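Home | Reviews | Kit | Forum

Flultex kitchen simulator, reviewed by Kai-wen Lu

I wanted to love this one! Flultex sells you a virtual kitchen to practise your robot's cupboard-opening in before you let it near a real cupboard, and at Hescombe we've had it on the go for most of February. Setup took me 17 minutes (lovely), the wood grain is rather nice, and then the faults started. Our gripper kept drifting off its path and going straight through doors – no bump, no warning, nothing in the log. Out of 75 runs, seven ended like that, and every one was scored as a pass. On a real arm that's a broken hinge, or somebody's fingers. 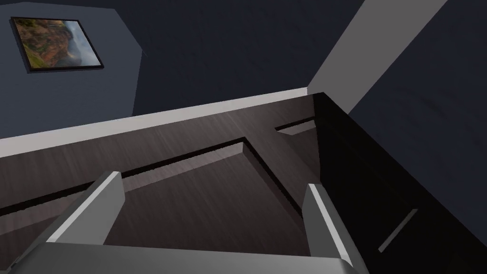

Gripper open, nothing in it. 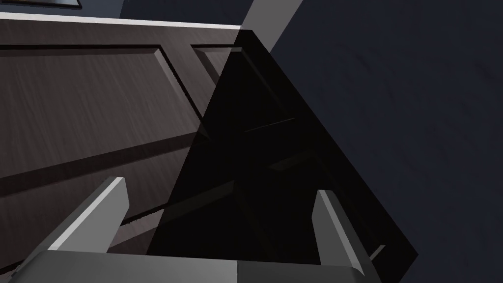
Support did write back, and they blamed my settings, so I put them all back to default and got the same again. I'd wait for the next update, or try Huamán if you can live with plainer rooms.

Related
Fatach wrist sensor: first look
Huamán starter pack, reviewed

We use cookies to remember your settings. Accept | Manage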